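4.2 What the household lists leave out

Most of what is claimed about plastic in the home rests on people writing down what they own. The Vanotdale survey is the best known of these efforts, and it has been cited well beyond what it can support. It collected lists from 1,115 households, each filled in by one adult, in one sitting, without anyone walking through the rooms. The authors treat the lists as inventories. We think they are closer to memory tests, and that the two should be kept apart.

Our main concern is with items that have no fixed job. Bottles, food tubs and storage boxes turn up on nearly every list, probably because the form names them. Decorative fruit, play food, bath puffs and the like have to come to mind unprompted. Figure 3 shows items of this kind. They fall under "other" in the Vanotdale form, a line that many respondents left blank. A blank line was then entered as zero, a decision the paper mentions only in a footnote and never defends.

Figure 3. Items of the type coded as "other." (a) Artificial grapes with leaves, and a toy pastry roll. (b) Bath pouf of fine nylon netting.
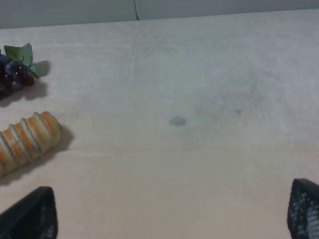

How much does it matter if a blank line is read as zero?

It matters most for comparisons between homes. If everyone forgot the same things, totals would be low but the ranking of households would survive. There is little reason to expect that. A parent who picks up toys every evening may remember them well, while a grandparent filling in the form for the same address may not think of them as plastic at all. The blank line then measures who held the pen.

The usual reply is that small items weigh little and can be ignored. For total weight this may be fair. The difficulty is that the survey's headline finding is a count of items per person, and in a count a bath puff is worth as much as a garden chair. The authors move between the two measures — sometimes within a single paragraph — and pick whichever gives the steeper trend.

El Sherbiny's follow-up is often described as settling the question. Houda El Sherbiny went back to 39 of the original homes in September and asked for a second list, this time with a longer set of prompts. The second lists were longer too, as one would expect when people are shown more words to agree with. Whether they were more accurate is another matter. No one checked them against the cupboards, and the longer form could have led some people to report things they once owned and had since thrown out.
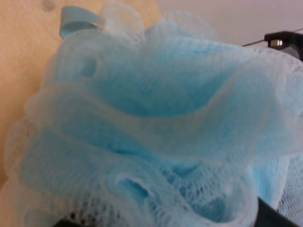 The Dustel method tries to get around this by asking about rooms one at a time. Respondents sit in the kitchen to fill in the kitchen page, and so on through the home. We find the idea sensible and the evidence for it thin. The only published trial, by Ait Brahim, compared 4 versions of the form, but the versions differed in length, in layout and in the payment offered, so any gain could have come from any of these. The paper credits the room order alone. It also drops the households that failed to finish every page, which would tend to leave the most patient people in the sample.

A further problem is the wording of the material itself. The Primero code sheet asks coders to sort entries as "plastic," "part plastic" or "not plastic" from the written name only. "Sponge" could land in any of the three. So could "fruit bowl," depending on whether the respondent meant the bowl or what was in it. Agreement between coders is reported as high, but coders trained on the same sheet can agree with each other and still be wrong about the object.

We therefore use the published lists only as a lower bound on the number of kinds of item present in a home, and make no estimate of item counts per person. Readers who want such an estimate will find several in print. We were unable to trace any of them to a home where someone had opened the drawers and looked.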